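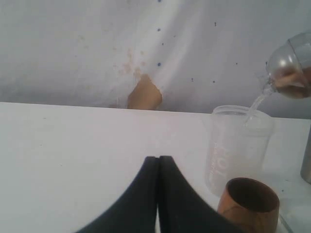
June 28, 2024. The second survey visit to the Ridgeway residence was completed this morning, and the wireless plan for the main house can now be issued to Vellarano for pricing. The house is long and low, with stone walls at both ends, and the existing router in the pantry does not reach the guest rooms at all. Readings were taken in each room with the doors closed, as the owners requested. Our preference remains to run new cable through the ceiling void and to keep all wall openings to a minimum. A white covering with one ragged tear shows its brown backing at a glance, and a finished wall is no more forgiving of a careless cut. The installation team has been instructed accordingly, and each opening is to be marked in pencil and approved before any cutting starts.

The equipment schedule stands at 40 devices, including the shade motors on the west side, the door stations, the thermostats and the lighting keypads. The owners have asked that the keypads carry plain labels: Dinner, Night, Away. The earlier draft used room codes and was not well received.

Cable for the boathouse link arrived from Ladport before noon. The order was for 300 feet and the reel is marked accordingly. The measured route is 168 feet from the utility room to the boathouse panel, leaving ample length for the service loops and for a spare run to the gate. The trench follows the garden path and crosses the drain line at one point, where conduit will be required. The landscape contractor has agreed to leave that section open until the pull is complete.
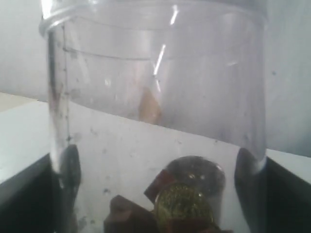
Some discussion followed on the matter of backup power. The rack in the utility room will carry 2 battery units, one for the network and one for the control processor, so that a fault in either does not take down both. Gurnska had proposed a single larger unit. The saving was modest, and the proposal was declined. The owners are away for long periods and will depend on remote access to the heating from November onward, when the lake road is often closed.

Remaining items from today: the rack drawing needs a revised door swing, the west shades need a final fabric width, and the internet provider has still not confirmed the date for the new service. A written request was sent at noon and no answer had been received by the close of business. Until that date is known, the commissioning visit cannot be fixed - the cellular backup is adequate for testing but not for handover.

The afternoon was given to the file. Survey readings were entered, the floor plan was marked with the access point positions, and a copy was placed in the project folder. The keypad label list will go to the owners tomorrow for signature.

Filed under: Project Diary, Home Networks, Lighting and Shades

Search this site Enter keyword Go

Contact Us | Copyright 2024. All rights reserved. | Back to top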